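Detitz cell - setup and care notes

README for whoever is on the cell next. Covers the PC teardown station only, Stelgate line has its own file.

Start of shift
Power up the controller, wait for the arms to finish homing, then load teardown_base. Do not jog before homing is done. Check gripper cables for slack at the wrist, they creep. If the coil is tight, park the arm and re-tie.

Tower goes on its side, side panel off, open side up, front bezel toward the operator. Fixture plate to the left of it. Bolt the plate in the slots, 11 Nm, dont guess. 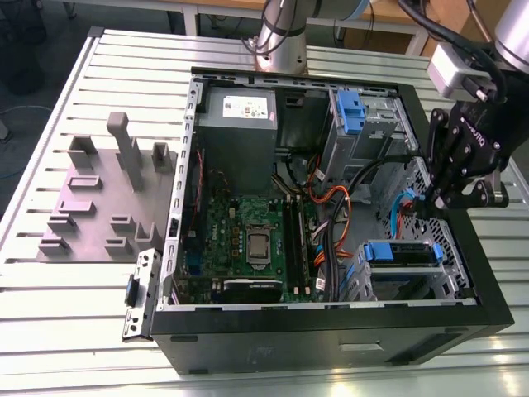
Page last changed: 5 December 2019 by Stavros Papadakis

Gripper
Robotiq, over the drive bays is the usual start pose. Fingertips get wiped every 90 cycles. Pads are in the Lemari drawer, not the red box any more. After a pad swap redo the finger zero, 3 touches on the plate post.

Blue clips on the drive cage and bay: approach from above, slow. Force limit is set low on purpose, leave it.

Known problems
- cable bundle across the case catches a finger on the way to the drives. Waypoint 172 lifts over it, dont delete
- plate shifts if the slot nuts are old. Balaskas ordered new ones in July, still waitng
- wrist camera exposure resets after e-stop

Todo: write up the memory slot routine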